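Today I want to write a small thread about table tennis paddles and their cases, because many new people at our club in Flaltham ask me the same things in the hallway.

**1.** First, please use a case. I played my first two years with the paddle loose in a sports bag, together with keys and shoes. The rubber looked terrible by October and I thought this was normal.

**2.** My case is a simple one. Red, rounded at the top, with a mesh pocket on the front. I bought it from the Cakside shop for 14 dollars and I don't think you need to spend more.

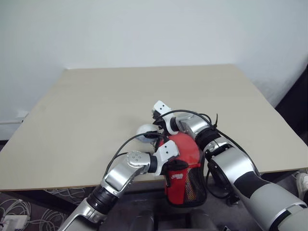

**3.** The pocket is the part I would not give up. I keep balls there, and a small cloth. With mesh you see at once if you forgot the balls, and I forget them often.

**4.** Before you put the paddle away, wipe the rubber. A soft cloth with a little clean water is enough. Then let it dry with the case open. I wait ten minutes, sometimes I am impatient and wait five.

**5.** Look at the place where the rubber ends, just over the handle. Your fingers rub there all the time, and this corner is usually the first to become frayed. A small frayed corner does not change how the ball flies, so don't buy new rubber for it. And please don't cut it with kitchen scissors – I did it once and made a much bigger hole. 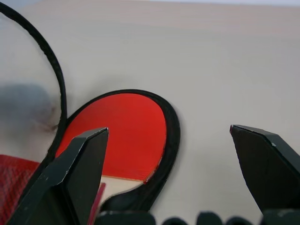

**6.** Also the edge tape. When it starts to lift, press it back or change it. It costs almost nothing and it protects the wood when you hit the table. I hit the table a lot, my doubles partner can confirm.

**7.** Now the zipper. Start with the handle down and the rounded side up, and check that the cloth is not between the teeth. Pull slowly around the curve. If it stops there, go back a little and try again, don't use force.

**8.** Where to keep it: a shelf inside the apartment. A car in summer is too hot, and the glue under the rubber can become soft. The balcony in winter is also a bad idea – I tested this for you in Gronbridge.

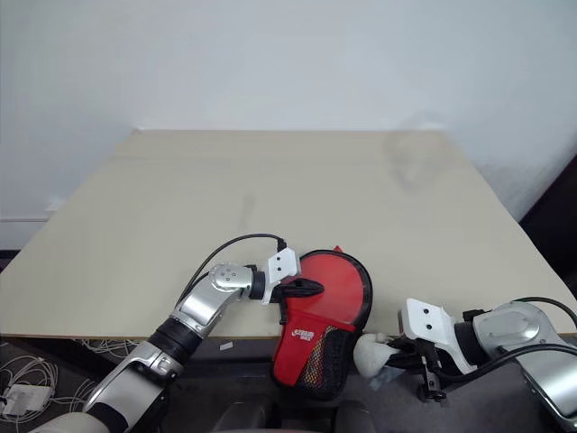
Ingvar Ragnarsson asks if one case is enough for two paddles. It depends on the case, Ingvar! If you must push to close it, it is not enough. Put a thin sheet of plastic between them, so the two rubbers don't stick together.

**9.** Last thing, write your name inside the case. On league evenings there are many red ones on the same bench, and I already went home with the wrong paddle once. It was better than mine, but I returned it.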